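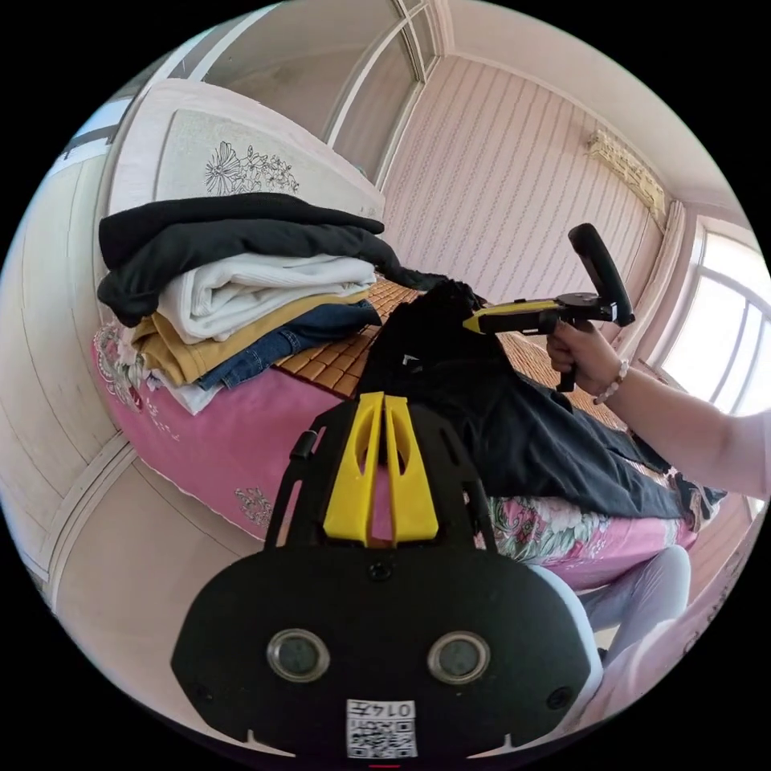 Illska 5: the folding release, in pictures

Illska is our trajectory software. It takes in two streams of hand motion and a heap of fisheye video and gives back something a planner can read without crying. Version 5 is the first one that handles both hands at once. Version 4 also claimed to, and we've taken that sentence off the website.

The test set is laundry. We picked laundry on the grounds that everybody already knows what a finished stack looks like, so code review would be quick. It took all of February, most of it spent arguing over what counts as a fold. The current definition lives in a config file and has its own changelog.

The numbers, for those who skip to the numbers: 2,346 folds went through the new pipeline, and 176 came out the other end flagged as unusable. We went through the flagged ones by hand. A good many were fine, and the flagging code has been spoken to.

The biggest change is in how the two tracks get lined up. Version 4 trusted the clocks. Clocks, as a class, should not be trusted, and ours could drift by 200 milliseconds over one session, long enough for the left hand to let go of a sleeve before the right hand had agreed to hold it.

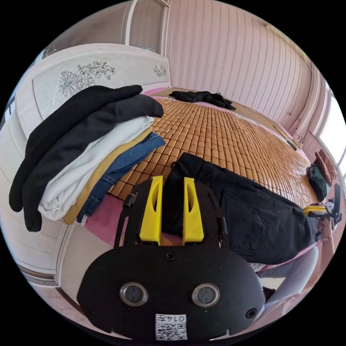 So version 5 matches motion first and timestamps second. Each hand's path is estimated on its own, then the pair is nudged until the two agree on where they are in relation to each other. When they can't agree, Illska writes a log line and moves on. The log line used to say "irreconcilable differences" until a customer asked for something easier to grep.

Cloth state gets a module of its own, called Serra. It makes no attempt to model every wrinkle. We tried that on a branch called Ekimmont, which still exists, still compiles, and takes a long lunch to process one T-shirt. Serra keeps an outline, the grasp points and a guess at the layers, and it's allowed to say it doesn't know. It says so a lot about black fabric. We're working on its confidence.
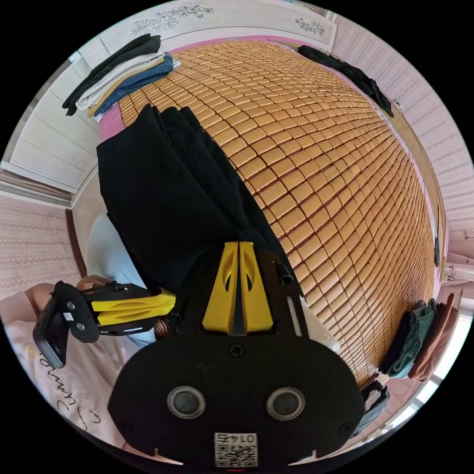
Grasp labels were the other headache. The old labeler watched for the fingers closing and called that a grasp, so pinching thin air scored very well. The new one wants to see fabric between the tips before it commits. Black trousers folded lengthwise into one long bundle, with the yellow fingers shut on the lower end, are the easy case: dark cloth, orange-brown tile, a clean line between the two. The same mat is hard on the position tracker, which sees all those identical little tiles and becomes sure it has been here before. We now throw out any match that depends on the mat alone — a one-line fix that took nine people's worth of opinions.

Planning is handled by Cileo, which reads Serra's output and proposes the next move for each hand. Its early proposals had the hands swapping sides between folds for no reason we could find. There's now a cost for crossing over, and the hands mostly keep to their own half of the bed. 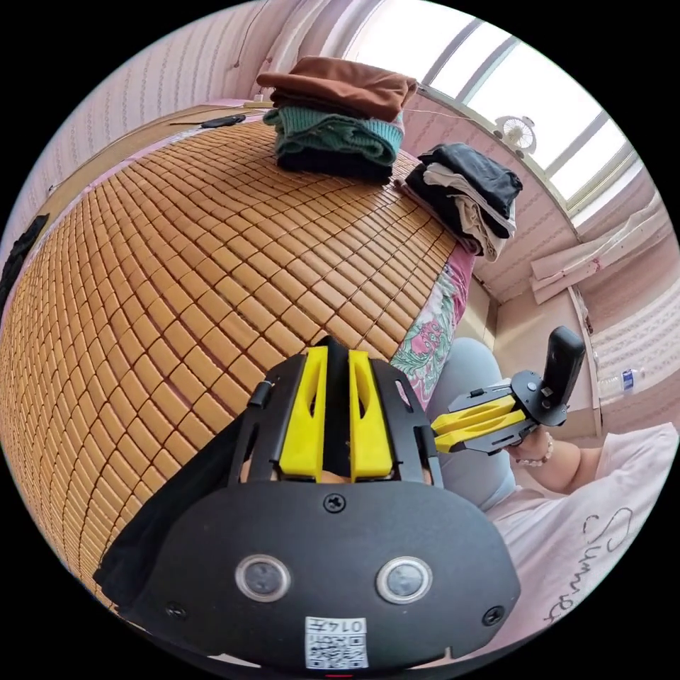
Vimala Iyengar would like it noted that the crossing cost is a patch, that she said so in review, and that Cileo should be planning over the whole stack instead of one garment at a time. She has opened a ticket. It's a long ticket, with diagrams, and it is now the plan for version 6.

Release notes and the grasp labeler's config are in the usual place. If you're upgrading from version 4, rerun the alignment step before anything else, and please delete your old cache. Illska will happily read it.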